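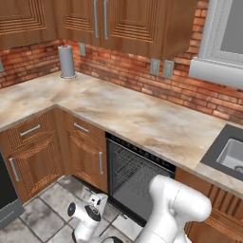 Week 8: Finishing, or what we talk about when we talk about strikers

Okay, so these are my notes for the session on shooting and chance quality. They're longer than last week's because a few of you asked me to write out the parts I usually just say while waving my arms. Bring them on Sunday, with the worksheet filled in on the back. Pencil is fine.

Where we left off: we'd split the game into four phases and spent most of the hour on how a team gets the ball from its own third into the other one. Now we're in the box, finally! This is the part everybody wants to coach and the part I think most of us coach badly (me included, for years).

1. Goals are a noisy thing to look at

Let's start with the number everyone quotes. A forward scores a lot, he's good. He stops scoring, he's lost it. The trouble is that soccer has so few goals that a player's total over a month or two jumps all over the place even when he's doing the same things every week.

Try it with a simple made-up forward. Say he takes 100 shots in a season, and each one has a one in ten chance of going in. You'd expect ten goals. But if you run that season over and over with a pair of dice or a spreadsheet, you'll get plenty of seasons with seven goals and plenty with 13. Same player, same shots, same legs. In one of those seasons he's being sold and in the other one he's on a poster.

I had a center forward at Tanholm who went 8 games without a goal. Lovely kid, worked like a dog, and by the sixth game he'd stopped eating lunch with the others. I went back through my notes on those games and he was getting into the same spots he'd been getting into all fall. We changed nothing except how we talked to him. He did start scoring again, and I'd love to claim the credit, but he might well have scored if I'd read him the phone book.

2. Chance quality

So if goals are noisy, what do we look at? The shots themselves, and where they come from. You've all heard of expected goals by now. The idea is simple: every shot gets a value between zero and one, based on how often shots like it have gone in before. Add them up and you get a rough picture of what a team's chances were worth.

What goes into "shots like it" depends on whose model you're using, but the big ones are:

Distance from goal. Matters more than anything else, and it falls off fast. Players always overrate the edge of the box.

Angle. Stand on the goal line by the corner of the six-yard box sometime and look at how much goal you can see. It's depressing.

Body part. Headers go in less often than footed shots from the same place.

How the ball arrived. A cutback along the ground is a gift. A high, looping cross with a defender leaning on you is a coin you found in the street.

Pressure and where the keeper is. Some models have it, some don't, so ask before you compare numbers from two sources.

What it doesn't tell you: who's shooting, usually. Most models treat the shooter as an average player. That's on purpose. We want to know what the chance was worth before we get into who it fell to.

And please don't use it on one game like it's a court ruling. I've had parents come up to me with a phone showing we "should have won" by half a goal. A team that goes up early will often sit back and let the other side pile up weak shots. Game state matters, and we'll give it a full session later on.

3. Is finishing even a skill?

This always starts a fight, so let's have it.

One side says finishing is mostly luck plus getting into good spots. The other side has watched training and knows perfectly well that some players strike a ball better than others. I think both are right and they're talking past each other. Yes, there's a skill. At a high level, though, everybody has most of it, and the gap between a very good finisher and a decent one is small next to the gap in how many chances they get. You need a great many shots before you can tell that gap from plain luck.

At the level most of us coach, it's a bit different. Our players really do vary. I've got kids who can't hit a moving ball with their weaker foot at all, and that's costing them goals you can count. So work on technique, by all means. Just don't spend the whole evening on it and then wonder why the striker never gets a touch in the box.

4. Movement, the part I'd put my money on

Jonatan Aasen, who taught me on my first license course, used to make us watch a full half without looking at the ball. It's horrible. Your eyes keep sliding back. But if you can keep them on the center forward for even ten minutes you start to see how much of the job is done before the pass is played.

Things to watch for (write these on the worksheet):

The double movement. One step toward the ball, or toward the far post, to make the defender commit, then off the other way. Young players skip the first step or do it so fast that the defender doesn't even notice it.

The blind side. If the center back has to turn his head to find you, he loses sight of the ball. Stand there. Live there.

Waiting. Beginners arrive too early, then have to stop and shoot from standing still. I tell mine to be late and fast. They all nod and then arrive early anyway.

Near post runs that don't get the ball. Somebody has to make these so that the space at the back opens up. They never show up in anybody's statistics, and if you don't praise them out loud, in front of the group, they'll stop happening. I'm serious about this one.

5. The case study: Jultstead against Zoltorby

You've all got the clip link. Jultstead lost this one 2-1 and the local write-up said the forwards were wasteful. Watch it first without my notes, please, then come back.

Done? Okay. They took 19 shots, which sounds like a siege. Eleven were from outside the box. Of the remaining eight, five were headers from crosses with at least two defenders close by. That leaves three shots you'd really want, and they scored one of them. I don't see wasteful there. I see a team that couldn't get into the middle and got impatient.

Now Zoltorby. Six shots in the whole game, and four of them from inside the width of the posts. Look at the second goal in the 33rd minute. The winger gets to the line, and the forward does something so simple I nearly missed it the first time: he stops. Everyone else is sprinting toward goal, the back line drops with them, and he's alone near the penalty spot with time to pick his corner. The finish is nothing special (he slightly scuffs it, even). The stop is the whole goal.

Questions for the discussion, so have something ready: what should the Jultstead midfielders have done once the crosses weren't working? And was the coach right to bring on a second tall forward with 20 minutes left? I go back and forth on that one myself.

6. A practice to take home

I call it the Leung game, after the field where I first ran it. Half a field, one full-size goal and a keeper, six attackers against five defenders. Mark a channel down each side. Goals from the first touch inside the box count triple. Goals from outside the box count one. Play for four minutes, rest for two, swap roles.

A few things I've learned the slow way:

Don't explain the scoring twice. They'll work it out, and watching them work it out is half the fun.

Let the defenders win sometimes. If it's going badly for them, take out an attacker for a round.

Keep quiet during play. I know! I'm terrible at it. Put your whistle in your pocket and talk in the rests.

With younger groups, make the channels wider, and use double in place of triple or you'll get a pile of kids standing on the penalty spot.

I'd run it at the end of practice with tired legs, and I'd run it three or four weeks in a row. The first week is chaos. By the third, somebody usually tries a cutback without being told to.

7. For next time

Pick one forward, any level, and follow only that player for the full 90 minutes. Live is better than on TV, where the camera follows the ball and you'll lose them half the time. Jot down every run into the box, whether or not the pass came. One line each is plenty. Then mark the three you liked best and tell us why.

Anyone who missed week 7 should borrow someone's notes on pressing triggers first, as we're going straight into defending the box after this and I won't go back over it. We start with the goalkeeper's view.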